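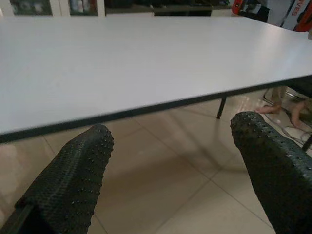 Cleaning a hard surface means removing soil that is held on it, and most of the soil in an office, school, or clinic is too thin to notice from across the room. Skin oil, dried drink, hand lotion, and the film left by an earlier cleaning product all build up in layers. Whether they can be seen depends on the finish and on the light. A matte, pale top like this one spreads the light softly, and its smudges are faint, while the same marks on a glossy black top would stand out at once. A cleaner who goes by looks alone will therefore do more work on dark, shiny furniture and less on light, dull furniture, even when both have been handled the same amount.

# Chapter 5: Tables, Desks, and Counters

Chapter 4 dealt with floors, where the main soil is dry grit and the main tool is the vacuum or dust mop. The surfaces in this chapter are different. They are touched all day, people eat at them, and they come in many materials that don't react the same way to water and chemicals. By the end of the chapter you should be able to choose a product for a given surface, mix it correctly, and clean in an order that doesn't move soil from one place to another.

## 5.1 Kinds of Soil

**Loose soil** is dust, crumbs, eraser bits, and paper lint. It sits on the surface and comes off with a dry or barely damp cloth. Remove it first. If you spray over crumbs, you make a paste and then have to clean that up as well.

**Greasy soil** comes from skin and food. Plain water moves it around but does not lift much of it. A neutral or mildly alkaline detergent breaks it up so that the cloth can carry it away.

**Residue** is what cleaning itself leaves behind. It feels slightly tacky and collects dust quickly. The usual causes are too much product, a dirty cloth, or skipping the rinse. Many complaints about a table that "never looks clean" are really complaints about residue, and adding more product makes them worse.

## 5.2 Edges and Undersides

The edge of a table gets more handling than the middle. People grip it when they sit down, lean on it, and pull themselves in by it. Wipe the edge as a separate step, with a fresh side of the cloth, after the top is done. Fold the fingers under as you go, so the first inch or so of the underside is cleaned too.

Keep water use low here. Where an edge strip meets the top there is a fine seam, and on some boards water that gets into the seam will swell the core. Once that has happened the damage can't be cleaned out - the part has to be repaired or replaced.

## 5.3 A Case to Follow Through the Chapter

The Cilside building in Wendonport is a shared office with meeting rooms on two floors. In May the cleaning contractor, Galanis, changed from ready-made spray to a concentrate called Titura. The label called for 10 ml in a 500 ml bottle filled with water. Staff on the evening shift had been pouring it in by eye, and within weeks there were complaints about sticky tables.

Galanis first suspected the cloths and had them all replaced. The tables stayed sticky. A supervisor then measured what was going into the bottles and found it was several times the right dose. The fix took two rounds of plain water rinsing on every table, followed by a measuring cap tied to each jug. We return to this case in Section 5.6, and the dilution table you will need is on page 124.

Before reading on, look at the label of any concentrate you have at work or at home. Write down the dose, the contact time, and the surfaces it should not be used on. You will use these notes in the first exercise.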